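The bus to Darnel, again

The county put its draft transportation plan online Thursday. It runs to 64 pages and I read all of it at the kitchen table, which took most of the evening.

Route 60 gets two paragraphs. For anyone who doesn't live out here, the 60 is the only bus between Darnel and the Britusum transfer station. It used to run until late evening. Now the last one leaves Britusum at 6:10, so if you work a normal shift at the Hubmann warehouse you either get a ride or you leave early and lose the pay.

The plan says ridership is "below threshold." It doesn't say what the threshold is. It also doesn't mention that the count was done in December, when the bridge was closed and the 60 was skipping four of its stops - mine was one of them.

Meanwhile Flolico gets a new shelter, new signs and a bus every 15 minutes. I have nothing against Flolico. They already have the train, though, and almost every road project in the plan is on that side of the river too.

A petition to bring back the evening runs has 2091 signatures so far. The county told us it would be "considered alongside other feedback." I sent in my own comments the same night, mostly about the December count and the missing stops.

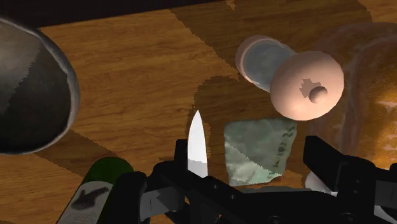
Dark bowl on a wooden table.

Comments are open until the end of the month. There's a form on the county site, but it timed out on me twice, so write your answer somewhere else first and paste it in. You can also drop a letter at the library desk in Darnel. If you ride the 60, say which stop you use and what time you need to get home.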